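Tea Towels, Tablecloths and the Long Table at Paiva House

Welcome to the linen page! It has taken me far longer than I promised to put this together, and I am grateful to everyone who kept asking after it so kindly. Those of you who came along in June will remember that we gave the whole afternoon over to the linen cupboard, which had been getting fuller and fuller since we took on the old Markdale tearoom things, and which by spring could only be shut with a firm knee. Everything came out, everything was looked at, and everything was folded again before it went back.

I had meant to write only a few words, but cloth does set people talking (it certainly sets me talking), and so you will find a bit of history mixed in with the folding. We ended up with 198 pieces in all, from great damask cloths down to the little tray squares that Glória Bettencourt's aunt hemmed by hand, and I should think there is a story attached to most of them. My favourites are the plain everyday checks. The white damask is very grand, of course, and it comes out at Christmas and for christenings, but it is the checks that have had the jam and the gravy and the elbows on them all these years, and they have come through it beautifully.

A word on how we fold, as several of you have asked. Lay the cloth out with the wrong side up and bring the long edges together first, smoothing from the middle outwards with the flat of your hand. Then halve it again the same way, so that you have a long strip, and only after that start turning it up from the short end. If it is a check, let the lines help you — match one stripe to its neighbour at the fold and the corners nearly always look after themselves. Eduardo Amaral likes to roll his instead, and I must admit that his rolled ones have fewer creases when they come out for a party, though they do take up a good deal more shelf.

The large cloths went on the bottom two shelves, and the 17 round ones (which are the very devil to fold, and I say that with love) are now hanging over the rail at the side. Napkins are in the drawers, tied in bundles with tape.
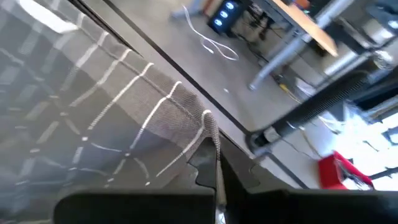 Grey with a white check, and the weave is lovely and fine when the light catches it. I do like the way a soft fold curls over at the edge and hangs down.

Leonor Esteves wrote to say that she has always turned her checked cloths a quarter of the way round each time they are put away, so that the creases never fall in the same place twice, and that her oldest one has lasted 18 years on the kitchen table without wearing thin along the folds. I have started doing the same with ours, and I shall report back when I can.

If you have a cloth at home that wants a good airing, do bring it along next time, there is always room on the long table and the kettle is never far off.

Contact Paiva House | © Paiva House Linen Group | Back to top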